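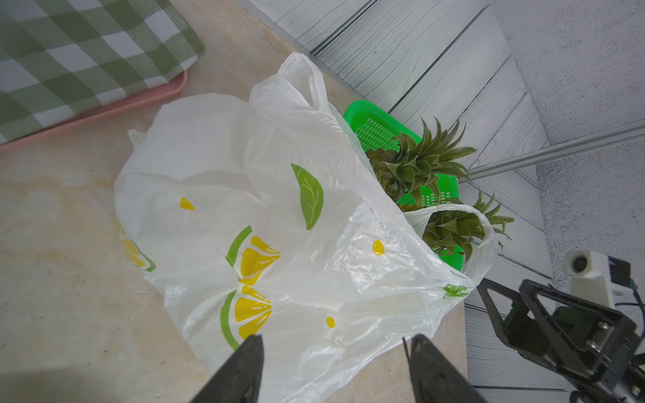
Session 4: The bag problem

Reading for this session: the Jullik case file, sections 1 to 3, and the interview with Thabiso Mnguni. Bring your notes on task lists from Session 3.

Last time we took the job of order packer and broke it into tasks, the way a consultant would. Most of you ended up with a list where "bag the fruit" took one line. At the Jullik counter in Wirnwood, that one line is where a gripper arm was brought in to relieve the staff. The case file calls it "light handling." Keep that phrase in mind, as it was written by someone who wanted the number next to it to be small.

A thin plastic bag is a bad object for a machine. It has no fixed shape. Its handles fold in on themselves, and it covers whatever is next to it. Put a pineapple beside it, with a crown of stiff pointed leaves, and a grip that was fine a moment ago may need to be planned again. People who pack for a living do this with their eyes on the next order.

What the supplier counted

Kruger, which sold the system, reports 1031 bag pickups from the January trial. A pickup is logged when the fingers close on plastic and the bag leaves the counter. Read the definition again. It says nothing about whether the bag was open, whether the fruit was in it, or whether it got to the customer. I don't say the figure is false. I say it answers a question that no packer ever asked.

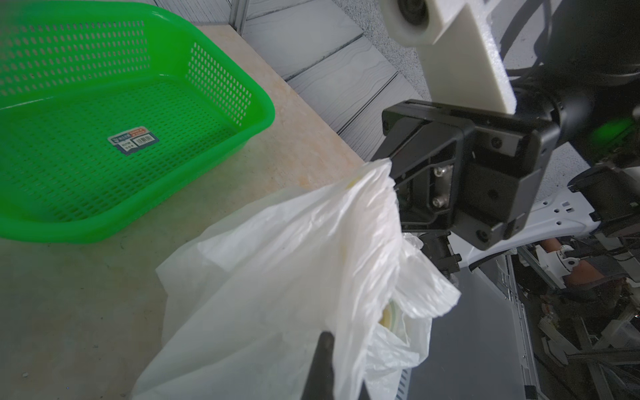
Fig. 4.2. Gripper holding a bag by its upper edge, with something yellowish showing through the plastic. The green basket stands on the counter.

By Kruger's definition, a bag held like this is a success. Ask yourselves what a packer would want to know before agreeing.

What the staff did

The interview with Mnguni is the best thing in the file. He had packed at the counter for years before the trial and was moved to "cell support," a title with no pay grade attached to it. He lists what he did in one shift: flattening bags before the arm reached for them, turning baskets so the opening faced the right way, freeing handles, restarting the sequence. He logged 64 of these small rescues. None of them appear in the supplier's report, which has a column for machine faults and no column for help.

His complaint is a modest one. He doesn't mind the machine. He minds that the work he does for it is treated as waiting time. "If I stand there and nothing goes wrong, they say I'm not needed," he told us. "If I fix it before it goes wrong, it looks the same."

Compare this with the older literature on machine tending from Session 2. The pattern is familiar - the hard part of the job stays with the person, the easy part gets the credit, and the pay is argued over using the easy part.
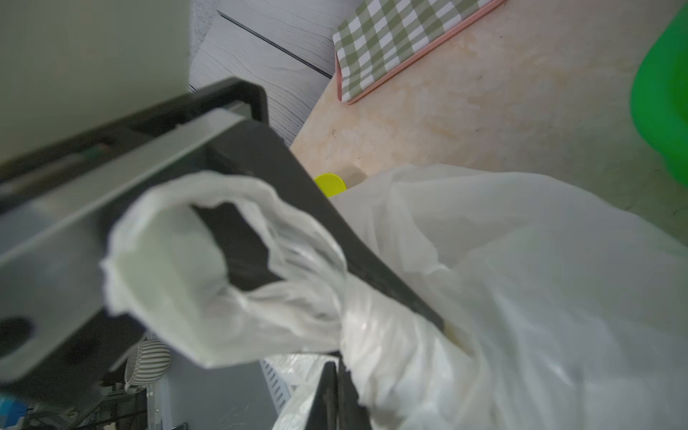 Fig. 4.3. Bag pinched between two fingers. Note the handle loop curled over one of them.

The handle loop matters for the discussion. A person shakes a loop like that off a finger without noticing. In the task list it would need its own line, and then another for checking that it worked. Once you start writing these lines, "light handling" gets long.

The forecast

The last section of the file is a planning memo from Soltanberg, the consultants, who expect counters of this type to run without packers by 2033. The memo gives no method. It draws a straight line from the trial and extends it. I would ask you to be as hard on this as you would be on a student paper. What is on the vertical axis? Who was standing next to the machine while the points were collected?

There is a fair case on the other side. Repetitive bagging hurts wrists, and a machine that took over even part of it would be worth having. Mnguni says so himself. My doubt is about who decides which part.

For next session

Write one page on a job you have done. Pick a single task that your manager would describe in under five words and write out everything it took. Then mark the steps that would show up in a log.

Group B: prepare the Kruger definition of a pickup and propose a better one. You may not use the word "successful."

Questions about the file go to Meenakshi Devadiga, who ran the interviews and has the full transcripts.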